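8월 옷 정리 메모. 작년까지는 옷걸이와 서랍을 섞어 썼는데, 올해는 접어서 세워 넣는 방식으로 통일했다. 서랍 안쪽 높이를 기준으로 접은 폭을 먼저 정하고, 거기에 맞춰 접는 횟수를 조절한다.

## 작업 순서

1. 침대 위에 옷을 전부 꺼낸다.
2. 소재별로 나눈다. 얇은 것과 두꺼운 것은 같은 칸에 넣지 않는다.
3. 소매를 안으로 넣고 세로로 한 번, 가로로 두 번 접는다.
4. 손바닥으로 눌러 공기를 뺀다.

바닥보다 침대가 편하다. 다만 이불이 푹신하면 접은 선이 흐트러지므로 이불을 걷고 커버만 남기는 편이 낫다. 색이 옅은 옷은 마지막에 접었다.
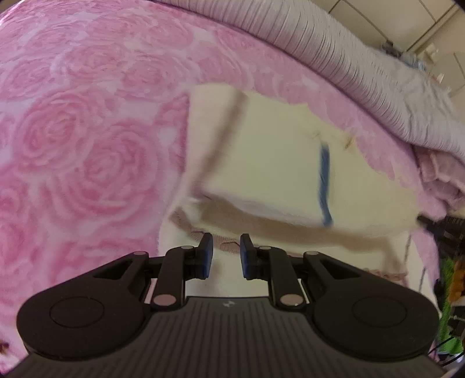
*장미 무늬 침대 커버 위, 접어 둔 크림색 천.*

칸막이는 Multiletti 6칸짜리를 3,000원에 샀다. 칸 폭은 9cm로 얇은 상의에 맞고, 니트에는 좁다. 니트는 칸막이를 빼고 돌돌 말아 넣었다. 전에 쓰던 Torneck 상자는 뚜껑이 휘어서 계절 지난 옷 보관용으로 돌렸다.

한 칸에 꽉 채우면 꺼낼 때 옆의 옷이 딸려 나온다. 손가락 두 개가 들어갈 틈을 남기면 해결된다. 방습제는 서랍 뒤쪽 구석에 하나씩 두었고 교체 시기는 뚜껑에 연필로 적었다.

남은 것은 양말 서랍과 겨울 외투. 외투는 금요일에 커버를 사 온 다음에 한다.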